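From: Corinne Park
To: Randham Allotments list
Date: 19 October 2025
Subject: Re: [randham-plots] Freezing the runner beans?

Otis Brannigan wrote:
> We've got far more runner beans than we can eat and Dolores says
> blanch the lot. My mum never bothered. Who's right? Also, how
> long do they keep? Last year's tasted of nothing by May.

Hi Otis, and hello everyone,

Oh, I feel your pain, we've been eating beans since the summer and the children have started hiding them! I'm with Dolores on this one. I skipped the blanching the year we took on plot 119 (all that nettle clearing, I was worn out) and they went into a stew and came out like wet string.

What I do now is slice them on the slant, give them 2 minutes in a big pan of boiling water, then straight into the coldest water I can manage. Dry them properly on a tea towel, spread them on a tray, freeze, and only then box them up. Lidded boxes beat bags for me, as bags always split on the corner of the peas.

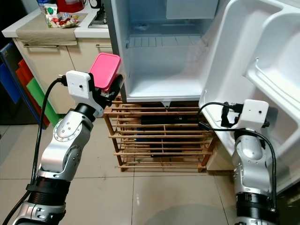 How long will blanched beans keep in the freezer? Most of a year if they're well dried and sealed, though I think they're at their best before spring.

Wendell swears by salting his in a crock the old way, and I did try some at his place. Very salty, Wendell, sorry! Good in soup though.

While I'm here, has anyone still got the long loppers from the shed? Socorro wants them for the plum by the gate before the weather turns. And I've saved loads of bean seed (the white-flowered sort, no idea of the name), so shout if you'd like an envelope.

Corinne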